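Dishcloth

A dishcloth is a piece of fabric used in the kitchen to wash dishes and to wipe counters, sinks and stovetops. It is usually square or rectangular and small enough to be wrung out by hand. Dish towels, which are larger, are kept for drying.

Materials

Most dishcloths are made of cotton, microfiber or a blend of cellulose and cotton. Cotton can be washed at high temperatures but dries slowly. Microfiber picks up grease well and is often sold in bright colors, so that a household can keep one color for dishes and another for floors.

Use

A cloth is rinsed after each job, then folded or bunched and squeezed to force out the water. Wringing is done over the sink or over a drying tray - a shallow tray set beside the sink to catch drips. Cloths left in a heap stay damp and soon smell. They are normally hung up between uses and changed often, daily in many homes.

Care

Cotton cloths are machine washed in hot water. Fabric softener is avoided, as it leaves a coating that makes the cloth less absorbent.

See also: Dish towel, Drainboard, Sponge 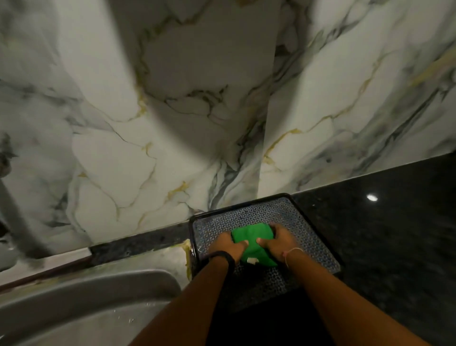 A green cloth being wrung out in a drying tray next to a sink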